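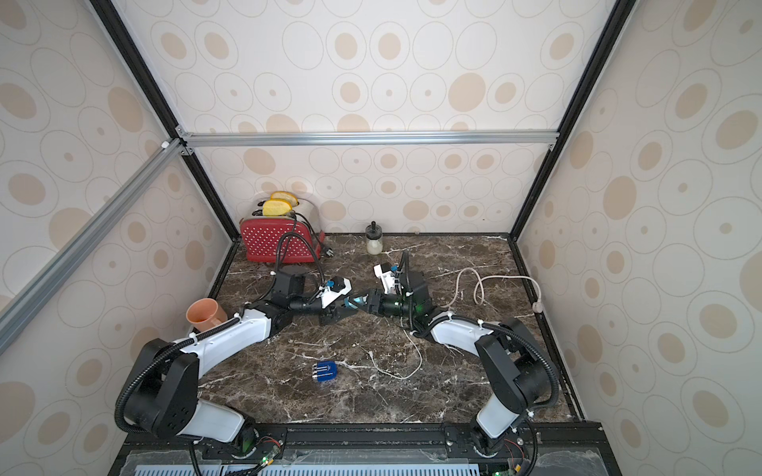

Figure 4. Wallpaper with a repeating oval and circle pattern. Photo: Khải Quan.

4. Pattern and the perceived size of small kitchens

The household survey asked tenants in Filden and Penwood to rate their kitchen on a five-point scale from "very cramped" to "very roomy" and to say what covered the walls. We received 452 usable forms. Of these, 29 came from homes where the kitchen had no full wall of its own, and they are left out of the comparisons below.

Tenants with plain painted walls rated their kitchens slightly roomier than tenants with patterned paper. The gap was small and did not hold in both towns. In Filden, where most of the buildings have tall windows, it nearly went away. In Penwood it stayed, mainly in ground-floor units. Floor area explained more of the rating than any wall treatment did, and this agrees with the earlier Trilten study (Kuroda and Ngô), which used measured rooms in place of tenant reports.
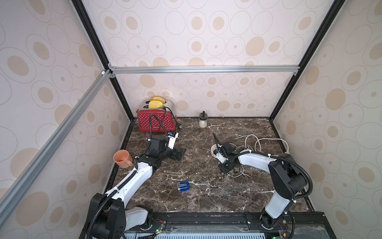
Follow-up interviews were held with 16 tenants in May. They were asked to talk about the room in their own words before wall coverings came up. Few raised the paper on their own. Storage, the swing of the refrigerator door and the lack of a place to set down groceries came up first. When asked directly, tenants with large repeats tended to describe the paper as "busy" only if it had been there when they moved in. Those who had picked a similar paper themselves called it "cheerful" or "warm." We did not plan for this difference, and the survey form had no question about who chose the covering. Takeshi Kuroda has suggested adding one to the next round – we agree.

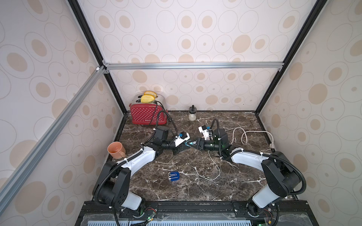

Wall covering is also hard to separate from the objects kept in front of it. Tenants who complained of clutter often pointed to items on the counter, and their answers did not always make clear whether the trouble was the number of items or the way they looked together. Small appliances now come in finishes that carry a pattern of their own. A red toaster with white polka dots, set against cream paper printed with circles and ovals, puts two round motifs of different size and color into one view, and a tenant asked to rate "the walls" may be rating both. Our form treated the wall as a single item. A later version should ask for the counter and the wall separately, with the counter first, so that the answer about the wall is less likely to take in everything else. The same change would help with tile, where backsplash and wall were reported together – see the notes on coding in the next section.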